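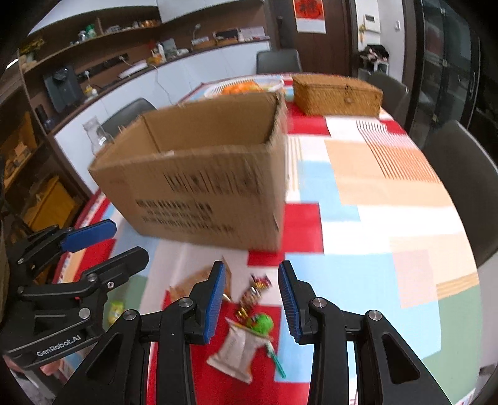
**Figure 7.** A table with a patchwork-patterned cloth, with an open cardboard box at the center and a small pile of snacks and wrapped candies in front of it.

### 4.3 The table as a place where snacks wait

We come now to the part of the household study that gave us the most pleasure to write up, and which, we will admit, took up far more of our conversations than its place in the original plan would have suggested. The earlier sections dealt with food that has a settled home: the rice, the oil, the jars that live beside the stove and rarely leave it. Snacks are different. They come into a home in small packets, a few at a time or a whole box at once, and they tend to spend a while on whatever flat surface is nearest before anyone decides where they belong. In most of the homes we looked at, that surface was the dining table.

Of the 961 surface records kept for the Zundura homes, 931 were complete enough to be coded, and it is those we draw on in this section. Each record notes what was on a surface, what kind of container stood near it, and whether the loose items were grouped or spread out. We borrowed the word "waiting" from Kaner's early notes on kitchen clutter, where it is used for any object that has arrived in a room but has no fixed spot in it yet. We like the word a great deal. It is kinder than "mess," and we think it is closer to how people feel about a handful of candy sitting on the tablecloth.

Figure 7 shows a table of the sort we have in mind. The snacks lie together in a little heap, a white packet with a green candy toy and several small wrapped sweets in gold, red and yellow, and a crumpled brown paper bag is close by. The open cardboard box has the middle of the table. What interests us most, though, is the company these things keep. Past the box there is a woven rattan storage box with its lid, and to the left of that a round white basket holding orange fruit, and there is a clear glass jar at the table's left end as well. So a single table offers several quite different answers to the question of where a small thing might go, and the snacks are in none of them.

We found it useful to sort such containers by how they treat what is put inside. A cardboard box is what we call a passing container. It is generous and a bit careless, it will take anything, and people generally expect it to be gone before long (although we did meet boxes that had clearly been granted permanent residence!). A lidded woven box is a keeping container. It hides its contents, it looks well on a table or a shelf, and things placed in it are meant to stay a good while. An open basket of fruit is a showing container, and of the three it is the fussiest about its guests. The coders were fairly relaxed about letting a stray candy share a cardboard box with nearly anything, but they tended to mark the same candy as "out of place" when it turned up among fruit.

The glass jar gave us more trouble than any other object in the scheme. A clear jar shows what it holds, as a basket does, and yet it can also be closed and kept, as a lidded box can. In the first version of the coding sheet we placed all jars under keeping. After the Omero round, in which jars of sweets were left on tables plainly as an invitation, we went back and allowed a jar to be coded both ways, and we recoded the earlier records to match. An empty jar, or one whose contents could not be made out, was coded by type alone with no use entered.

A word should be said about tablecloths, which we had not meant to study at all. Rastogi's scheme for describing surfaces treats a cloth as a background and leaves it out of the count, and we followed that practice at first. But a busy cloth makes small bright things surprisingly hard to pick out. A patchwork in red, white, light blue, peach and pale green, with some orange-striped blocks among the rest, such as the one in Figure 7, is cheerful to sit down to and rather hard on a coder who is looking for a red or yellow wrapper. We therefore added a simple field for plain or patterned cloth, and in 36 records with a patterned cloth we asked for a second reading before the loose items were entered.

Chairs, too, turned out to deserve a line of their own. A dining table with its chairs still gathered around it is a table that people expect to eat at, and whatever is waiting there must eventually make room for plates. We noted the chairs in view for each table and entered them alongside the containers, without trying to guess how many people usually sat down. The shelving units and cabinets near a table were recorded separately and are treated in the next section, together with the question of how far a packet is likely to travel once somebody picks it up.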